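Can a store require cashiers to stay on call on unpaid days off?

Posted 4/30/26 by Fletach

I am employed part time at the Tunthorpe location of Trostholm. Our department head has informed us that cashiers must answer the telephone on scheduled days off and report within the hour if called. No pay is offered for the waiting time. Is this permitted, and may I be written up for failing to answer?

Ogbonna_HR
The answer depends on state law and on how restricted your time is. As a general matter, an employee who is free to use the day for personal purposes is not considered to be working. A strict response time may change that - particularly if calls are frequent. I would advise the following. Request the rule in writing. Review the attendance section of your handbook, and keep a record of each call with the date and time. If your store has a union contract, speak with your steward before you refuse a shift.
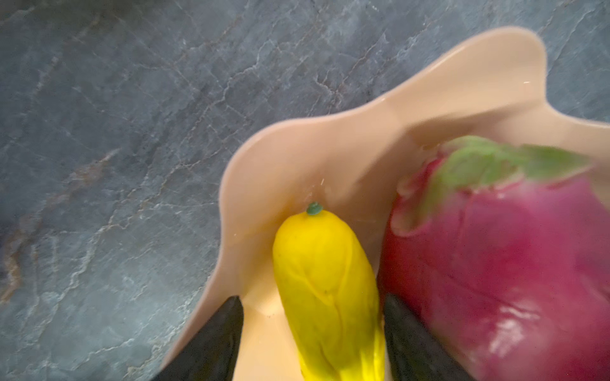 Wavy-rimmed bowl on a marble countertop

Should the matter remain unresolved, your state labor office can explain the rules on call-in pay. Some areas also require advance notice of schedule changes, commonly 14 days, although many have no such rule.

frontend71
They did this at my store last July. I did not answer on my days off and was never written up. Please note that your manager may be less forgiving.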